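Writing Acceptance Rules for a Simulated Mug Pick: Project Report
Drasham Robotics Lab course, April 6, 2024

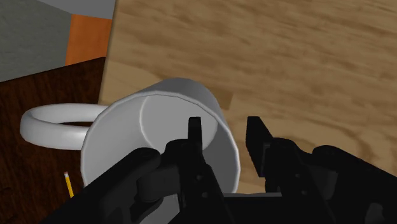
2 min read

1. Purpose

The task set in February was to write a good-practice sheet for grasp trials in simulation, then apply it to one task: picking up a mug that lies on its side. The sheet covers how a trial is set up, when it counts as valid and what must be logged. It does not cover controller design.

2. Start pose

The mug is white, which gives little contrast on its inner wall. In the view used in this report the open mouth faces the camera, the two fingers stand on either side of the rim, and the handle projects past the edge of the light wooden table. Our first draft allowed any start pose on the table. The current draft treats overhang as a separate class, logged with its own code, and results from it are not pooled with the rest.

3. Rules adopted

3.1 The scene file is frozen before the first trial. Any change to mass, friction or mesh starts a new series.
3.2 Loose objects near the mug, such as the pencil on the darker surface, are listed in the scene file. Contact with one is logged as an event.
3.3 A lift is valid only if the mug clears the table and is held for 2 seconds.
3.4 A trial stopped by the operator is kept in the log and marked as stopped – it may not be deleted.
3.5 Finger contact force is capped at 25 N in all series.

4. Application

We ran 947 trials in Clikari with the rules in force. A check of the logs found 11 with no scene file version. Under rule 3.1 these were excluded from the results, and the logger now refuses to start without a version string.

5. Open points

The mug mesh has visible facets. Contact normals change abruptly between faces, and the sheet has no rule for minimum mesh resolution. Rule 3.3 also says nothing about tilt during the hold. Both items are carried over to the next revision.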